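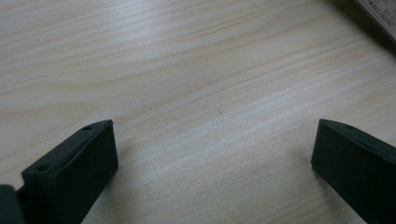
PLANETARY HABITATS

4. How much work does a closed habitat make for its crew?

Dec 21, 2011 | By the Kurkenport Habitat Review Group

Home | Papers | Data notes | Past issues | Search

The case for long crewed stays on Mars rests in part on a claim about spare time. Once the habitat is running, the argument goes, a small crew will have most of the working day free for science. The claim has been repeated so often in planning papers that few of them now give a source for it. Where a source is given, it is nearly always the Kurkenport trial, in which a crew of six lived for 400 days in a sealed building with recycled water and a small plant room. We have gone back to the trial's own records, and we do not think they show what they are said to show.

The published summary puts routine upkeep at 4,000 hours for the whole stay. Spread over six people and 400 days, that comes to one hour and forty minutes per person per day. It is a comfortable figure, and it has been carried straight into at least two later designs, Hultis and Lelletti, without any change for the longer journey or the lower gravity. The difficulty lies in what was counted. The crew filled in a form each evening with a box for "planned upkeep". A cleaned filter went in the box if it was on the schedule. The same filter, cleaned again two days later because it had blocked, did not.

The fault log is a separate document. It holds 2,337 entries, a little under six for every day of the stay. Some are trivial (a door that stuck, a lamp that flickered) and a few plainly describe the same fault under different names. Even so, someone had to notice each of these things, write it down and in most cases do something about it. The log has no column for time taken. The summary treats that missing column as if it were a row of zeros.

Two answers have been offered to this complaint. The first is that faults fell away as the crew learned the building, so that a count for the whole stay makes matters look worse than they were by the end. We looked for the fall and could not find it with any confidence. Entries do become shorter and less frequent after February. They also become less frequent for parts of the building that had no repairs done and no reason to improve, such as the storage racks. A tired crew that has stopped writing things down would leave the same trace, and the records give no way of telling the two apart.

The second answer is that a flight habitat will be better built. It may well be. A flight habitat will also be smaller, harder to reach into, and supplied with a fixed stock of spares, whereas Kurkenport took deliveries. The delivery notes were kept by the site office and have not been released with the rest. Until they are, any statement about how well the building looked after itself should be read with care, and that includes the more modest statements in our own earlier note.

Figure 1. Pale wooden table top with a small dark mark near the centre.

The plant room deserves a paragraph to itself. It is the part of the trial most often praised and the part with the thinnest records. Tending the plants was classed as leisure. The reason given in the trial handbook is that crew members enjoyed it, and the exit interviews bear this out for most of them. Enjoyment is a good thing to know about. It is no guide to whether the task can be skipped on a day when the air pump has failed. If the plants are meant to feed people, then watering them is work, and hours spent on it should appear in the total. In the Hultis design the plant room is three times larger and the hours are still listed as leisure.

We have also tried to use the Fogh model, which estimates crew workload from a parts list. It is open about its methods and was a pleasure to run after so much hunting through paper. Its output agrees well with the published 4,000 hours. Unfortunately it was tuned on the Kurkenport summary, so the agreement tells us only that the tuning was done properly. Several papers cite the model and the trial side by side as two independent lines of evidence. They are one line of evidence counted twice.

None of this shows that the true workload was unbearable. The crew finished the stay in good health and completed a fair share of their science. Our complaint is a narrower one. The free hours in the current plans were reached by subtracting a number that leaves out repairs, leaves out food growing and ignores outside help, and the remainder has then been promised to geologists, biologists and drill teams who are now arguing over how to divide it.

What would settle the matter is dull and fairly cheap: a stay of similar length in which each crew member's time is sampled at random points in the day by someone outside the building, with no deliveries and no leisure class for the plants. The Lelletti group has said it may include such sampling in its next trial. The draft protocol we were shown does not mention it.

Section 5 turns to the water records, where the gaps are of a different kind.

Contact the editors | Copyright 2011 Kurkenport Habitat Review Group | Back to top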